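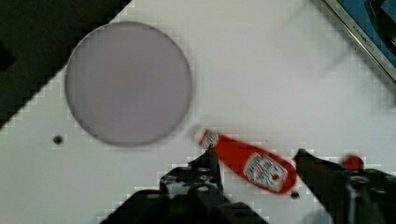
Bench Notebook, Tabletop Handling Cell
Clarkton site, Nelteo project
March 29, 2025

Purpose of entry

This entry records the working rules for grasping small household items at the tabletop cell, as revised after the first block of bottle trials. It replaces the loose sheet that was taped inside the notebook cover. Colleagues from Simões who use the cell under the shared arrangement are asked to read it before their next booking.

Item in use

Small red ketchup bottle, white cap, white label. The bottle is presented lying on its side, and the grasp is made lengthwise, with one finger toward the cap and the other toward the wider end. The pale disc stays on the table as the placement target.

The lengthwise grasp was questioned at the last review. The objection was that a grip across the body is shorter, needs less opening, and puts no load on the cap. The objection is accepted for general handling. The lengthwise grasp is kept in the trial set as a separate condition and must be logged as such. Results from the two grasps are not to be pooled.

Rules for the grasp

1. The finger on the cap side bears on the side of the bottle near the cap. It does not push on the top of the cap. If the finger has settled on the cap itself, open, withdraw and repeat the approach. Record the attempt as a regrasp.

2. Closing force is set before the item is placed on the table. It is not adjusted while the fingers are in contact. An operator who wishes to change the force ends the trial, changes the setting and starts a new line in the log.

3. The bottle is checked for leaks at the start of each session and again after any drop. A bottle that has leaked is withdrawn from use for good, even if it can be cleaned and closed.

4. Labels must be whole. A lifted corner changes the contact surface and has spoiled comparisons before.

5. The lift does not begin until the operator has called "closed" and the second person has answered. During unattended runs this step is replaced by the hold check in the program, and the log must state which of the two was used.

Rules for the table

The tabletop has small dark openings in its surface. Bottles are not to be started directly over one of them. A cap edge or a fingertip can catch, and the force reading from such a trial is of no use to us. Where a randomized start position falls on an opening, draw a new position. Do not shift the bottle by hand to the nearest clear spot.

Wipe the surface between item types. Use the dry cloth first. If the spray is needed, wait until the table is fully dry and note the time, as a damp surface lets the bottle slide during closing.

Nothing belongs on the table during a run except the items named on the trial sheet. Tools, pens and phones are to be kept on the side shelf. This applies to visitors as well.

Access during motion

Hands stay outside the marked zone whenever the arm is enabled. Being paused is not the same as being disabled. Two near misses in August were entered in the incident book, and in both the operator reached in to straighten an item while the program was waiting on a prompt. The present rule is that the enable key is removed and held by the person who reaches in. A colleague may not hold it on that person's behalf.

The stop button is tested at the start of each session, with the arm moving at reduced speed. Enter the result in the log even when it is normal. A blank line is treated as a missed test.

Inspection interval

Fingers, brackets and fasteners are inspected every 1,000 closing cycles. Contact surfaces are replaced at 2,000 cycles whatever their appearance. The question was raised whether the replacement interval could be extended for soft items. There is no data here to support that, and the interval stands.

During inspection, check the slotted holes in the brackets for movement of the screws. Mark each screw position with the paint pen after tightening. If a mark no longer lines up at the next inspection, report it on the defect sheet and stop using the gripper until it has been reviewed.

Logging

Each trial line carries the item, the grasp type, the force setting, the start position and the outcome. Outcomes are held, slipped, dropped, regrasp or aborted. "Partial" was used on 18 lines in the first block and cannot be interpreted now. Those lines have been left in the record and excluded from the summary. Please do not use the term again.

Corrections are made with a single line through the old entry and the writer's initials. Electronic logs are corrected by adding a new line that refers to the old one.

Open points

Niklow has asked for the rules in a form that can be posted beside the cell. A one-page version will be drafted from the sections on access and on the table. The grasp rules will remain in the notebook for now.

Whether the cap-side rule should also apply to bottles with flip lids is undecided. Until it is settled, flip-lid bottles are not to be run lengthwise.

The spare set of contact pads has not been received. Cycle count to be checked before the next booking is confirmed.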